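3.2 Joint preparation and seasonal movement

The second part of the study concerned the fit of hand-cut mortise and tenon joints in side chairs made at the Stivberg workshop. Stock was air-dried ash, milled in September and left in the bench room for 16 days before any joinery was cut. Makers were free to choose their own saws and chisels, but all tenons were marked from the same pattern.

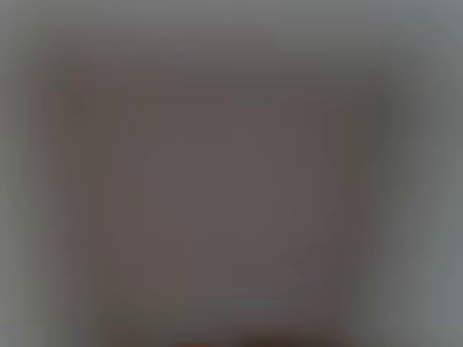

Figure 4. Blurred dark shape on grey.

Shoulders were cut first, then cheeks, and the tenons were pared to fit by hand. A joint was accepted when it closed under palm pressure and did not drop apart when the rail was lifted. This test is an old one and depends on the maker's judgment – the Kassa method, which uses a pull gauge, was tried in the pilot and set aside as too slow for bench use. Glue was hide glue throughout, made up fresh each morning.

Seat rails gave more trouble than back rails. The angled shoulder leaves short grain at the inside corner, and several makers went back to a loose tenon for the front legs. Both forms were kept in the sample and are reported separately in Section 4.
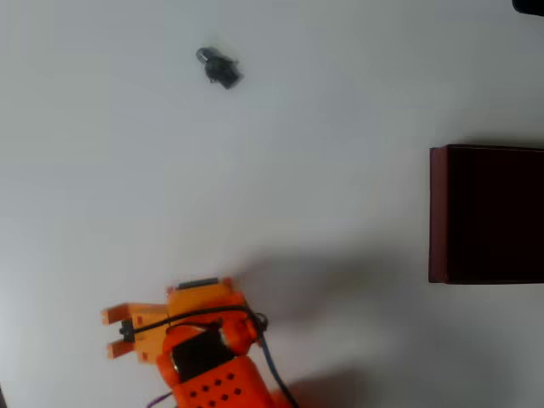
Figure 5. Orange gripper at a white tabletop.

Written sources on the subject are few. The Piretti workshop book of 1726 gives tenon thickness as one third of the rail, a rule still taught in most programs, but says little about how tight the joint should be. The Fosimetti course notes advise a looser fit at the shoulder than at the cheek. Our chairs followed the one-third rule except where the rail was under 16 mm thick.
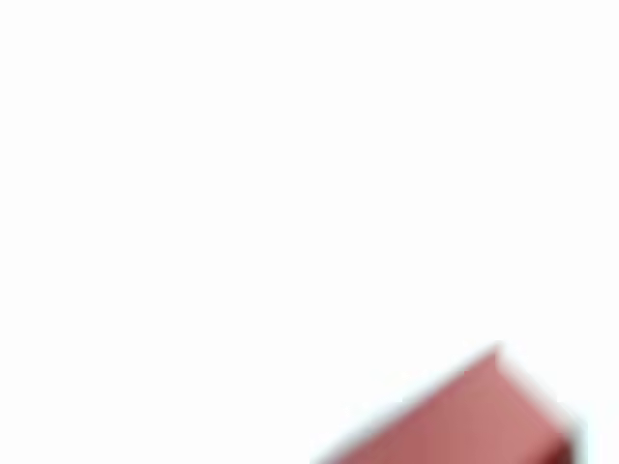
One maker, asked to comment on a draft of this section, replied that the palm test favors people with strong hands, and that a joint he would call snug is one his students would call stuck. He also felt that 10 practice joints were too few before the counted work began. We accept the second point and have changed the plan for the next series accordingly.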